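Visit Report: Open Day at the Vastier Broadcast Center

Members of the Regional Presenters' Association attended the June open day at the Vastier Broadcast Center, home of the morning program Vi and the evening quiz Skodimero. The visit was arranged at the invitation of Alžběta Skála, head of presentation, who received our party of 14 at the main entrance shortly before 9 on Sunday morning.

The day began in Studio 2, where Vi is produced live on weekdays. Ms. Skála explained that the program is hosted by a pair of presenters, each working from a separate running order. Links are written as short notes, and presenters are expected to put them into their own words on air. Full scripts are kept for legal statements and sponsor messages. Several of our members, who come from stations where every word is loaded into the prompter, asked how timing is controlled under this system. The floor manager demonstrated the hand signals in use and then counted one of our members through a 40-second link to a break. The link ran four seconds over.

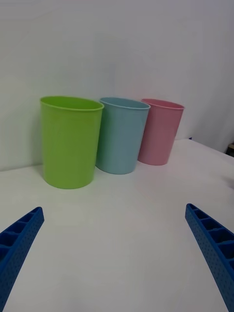
The party then moved to the gallery, where the director talked us through a recorded edition of the program. The talkback was left open so that visitors could hear what a host hears while conducting an interview. Most found it difficult to follow both the guest and the director at once. New presenters at Vastier spend two weeks wearing an earpiece in rehearsal before they are given a live segment, and they are paired with an experienced host for their first month.

After coffee we were shown the Skodimero set, which has audience seating for 132. The warm-up for this program is handled by the host in person, an arrangement the producers have kept since the first season. Ms. Skála considers that an audience responds better during recording when it has already met the presenter. The warm-up lasts 20 minutes and includes a rehearsal of applause, a short explanation of the rules and some conversation with the front rows.

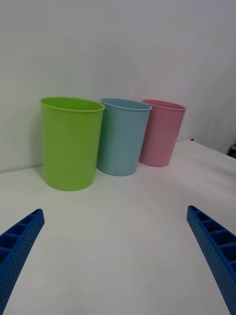
Three cups, green nearest, on a white tabletop.

The afternoon session dealt with live event work. Ratent, the agency that represents many of the Vastier presenters, outlined its standard terms for corporate evenings and charity auctions. Members were advised to request the guest list and the pronunciation of all names in advance, and to agree in writing on who has authority to change the schedule during the event. A question about travel costs for events that are canceled on the day was not fully answered, and the agency has undertaken to write to the Association.

The visit closed at 4 p.m. The Association thanks Ms. Skála and her colleagues for their time. Members who wish to observe a recording of Skodimero in the coming season should give their names to the Association office, stating whether they are able to attend on weekday evenings.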